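Sing with us in Lunport!

The Halville Community Choir is looking for new voices, and we'd dearly love to hear from tenors and basses in particular (altos, don't be shy either – there's always a chair and a cuppa). You needn't read music. 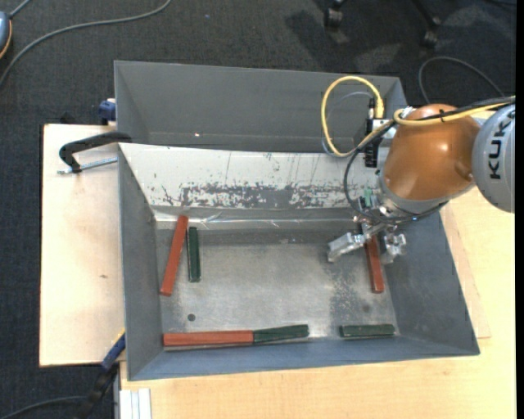
Rehearsals start again in January and run for two hours, with four concerts over the year and a songbook of over 300 pieces to draw on, old favourites mostly.

To put your name down, ring Roos Nijs on extension 128 or have a word with Bram Stevens at the hall.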